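About Orkham

Independent fault review for robot cells and the software that claims to predict them
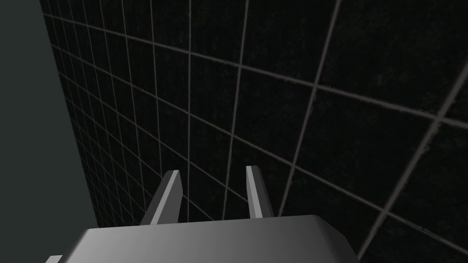
Gripper open over the tiled test surface, in simulation.

Orkham looks into what happens when automated handling goes wrong. We do not build robots or sell them, and we take no commission from anyone who does. Most of our clients come to us holding a report that says everything passed.

We started after the Lukavport job. A packing cell there had been approved on the strength of 800 simulated runs, every one of them clean. In its first week on the floor the gripper closed late, pushed a full tray off the table and kept going through its program as if it were carrying something. The light curtain worked. The stop button nearest the operator did not, and had not been tested since it was wired in. The supplier's first letter blamed the trays.

We were asked to find out what the simulation had left out. It had no delay between the close command and the fingers moving, and it treated a closed gripper as proof of a successful grip. Once we put a delay of 40 milliseconds into the model, the drops started showing up there too. The supplier called this an unusual condition. We measured it on the real arm all morning.

How we work

We ask for raw logs, including the ones marked as discarded. We rebuild the fault in simulation where that helps, then try to repeat it on hardware. If the two disagree, we report the hardware result and say what the model got wrong. Sometimes we can't find the cause, and the report says so.

We are wary of the phrase "operator error." It appears in a lot of the paperwork we are sent, usually on page one, usually before anybody has pulled the logs.

Our own record

We have closed around 50 reviews. One of them, for Skitport, we got wrong: we blamed a worn finger pad, and the fault came back after it was replaced. The real cause was a loose connector in the wrist. The corrected report, number 869, is sent to any new client who asks how reliable we are.

Page last reviewed 2022-10-23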